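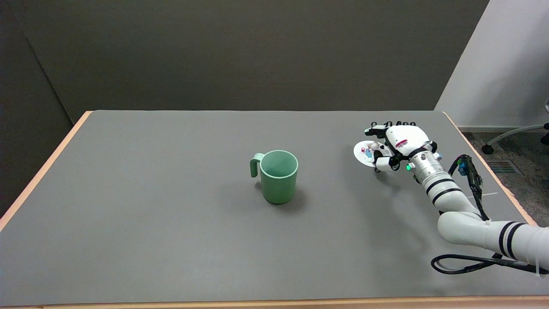 Month two of giving up coffee at work. Things I have learned, a thread.

1/ The headache goes after 4 days. The talking about it goes on for considerably longer. Apologies to everyone on the Skokgate bus.

2/ Decaf is fine. I've said this 87 times now and my face still won't join in.

3/ Marianna Mazurek in accounts offered me a chicory thing called Olisari. Tastes like a shed. I've had it every morning since.

4/ Tea drinkers have been waiting for me. They have views on milk. There was a leaflet.

5/ I worked out what I was spending at Kustum on flat whites – nearly £105 a month. I told my husband it was 40. He reads these. Hello.

6/ Sleep is much better, thanks for asking. I now wake at 5am, fully rested, with nothing to drink.

7/ Someone asked if I'll go back to it. No. Possibly in May. Does anyone know what time Kustum opens?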